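How to tell a bedtime story without a book
By Lorenz Mösli
Filed under: Ages 3 to 6, Evenings

My daughter was three when she began to ask for a story "from your mouth". She meant a story with no book. I am not a talented storyteller and the first evenings were quite painful for me. I started many stories about a rabbit and I could not finish any of them. After some months I had a method, and I have since shown it to other parents at the Vivside playgroup, where my daughter went at that time. I write it down now in the order in which I would teach it to myself.

What you need

A stack of small paper cards, a thick pen and a box that closes. I have 36 cards in our box. You can start with many fewer. If your child can hold a pen, let the child draw on some of the cards, also when the drawings are difficult to recognize.

Step 1: Make the cards

Divide the cards into three piles. On the first pile you write or draw who is in the story: a fox, a baker, a grandmother, a very small elephant. On the second pile you put places, such as a train station, a cave, the roof of a school. The third pile is for problems. This one needs the most care. Good problems are small and the child knows them already: somebody lost a shoe, somebody is hungry, the door is locked, it is raining and the cake is outside. I made the mistake of writing "the volcano explodes" on one card and we had to remove it after a bad night.

Mark the backs with a color or a dot for each pile. Otherwise you will be sorting them in the evening, when you are tired.

Step 2: Draw three cards together

The child takes one card from each pile. Put them face up and say aloud what you see: "A baker. A train station. The door is locked." Then wait. Count silently to ten if you have to. Very often the child will say something in this pause, and this is your first sentence. When I wait, I get "the baker has to bring bread to the train driver", and I would never have found this alone.

If nothing comes, begin yourself with where the person is and what they are holding in their hands. Something in the hands is always useful later.

Step 3: Let the person try three times

This is the oldest trick in fairy tales and you are allowed to use it every evening. The baker knocks at the door, and no answer. The baker calls through the window, but the train is too loud. Then the baker does something different, and it works. The first two tries can be short. For the third try, use the thing which the person has in the hands from the beginning.

Children at this age like it when the words are repeated exactly. So I knock on the same place of the shelf for each try and I say the same sentence. In our house the sentence is "Hello, hello, is there a key?" and it is now used also at the bathroom door.

Step 4: Ask one question, not five

A question in the middle keeps the child inside the story. "What does the train driver say now?" is a good one. But if you ask too many, it becomes work, and the child wakes up again instead of getting sleepy. I ask one at the place before the third try. When the answer is strange, I take it anyway. We once had a train driver who was a spoon, and the story continued without difficulty.

Step 5: Bring everybody home

Finish with the person going home and getting into bed. Tell it slowly, with small details: the shoes off, the coat on the hook, the light of the street on the ceiling. Make your voice lower and leave longer breaks between the sentences. I do not say "the end". I say "and then it was quiet in the bakery", and then it should be quiet with us too.

The whole story can take up to 7 minutes. Mine are often shorter, especially on days when I worked late.

When it does not go well

The child wants the same story again. Tell it again. You will forget some part and you will be corrected, and the correcting is a big pleasure for the child. My daughter had a dragon with the name Skunuvex (her invention, I only guessed the spelling), and he lost his left boot every evening for most of June.

The child wants to change everything. Let the child change the place and the persons, but keep the ending at home in bed for yourself. With the calm ending fixed, the middle can be as wild as it wants.

You are stuck. Say "and what the baker did not know was..." and finish this sentence with any animal. It helps me almost every time. If it does not help you, send the person home early. The child will perhaps complain, and tomorrow there are new cards.

There are two children. Each draws cards, but only one problem card for both. Two problems in one story are too much for me. The older one can tell the third try. In my experience this works better than letting them take turns sentence by sentence – we tried it with my nephews in Ruchti and the story had four wars in it.

You speak two languages at home. I tell in German and my wife tells in English, with the same cards. That is why we have more drawings than words on them. The repeated sentence exists in both languages, and our daughter decides which one is the correct one. 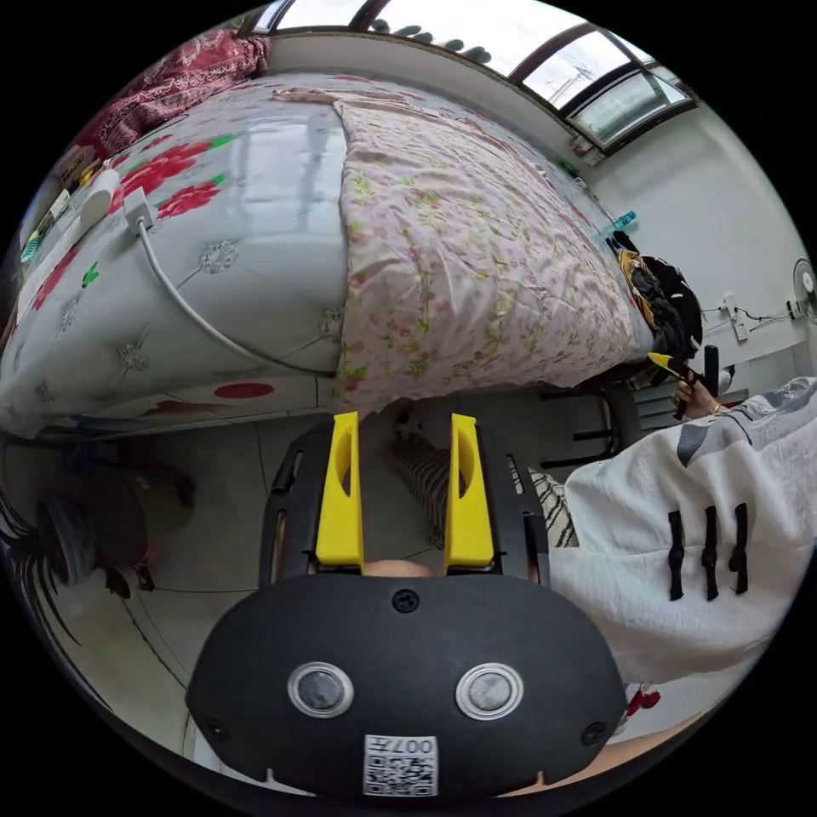
For older children

From five or six years, add a fourth pile with weather or time of day, and let the child hold the box and tell you the story on one evening of the week. Keep your corrections to yourself. You may ask one question before the third try, the same as in Step 4.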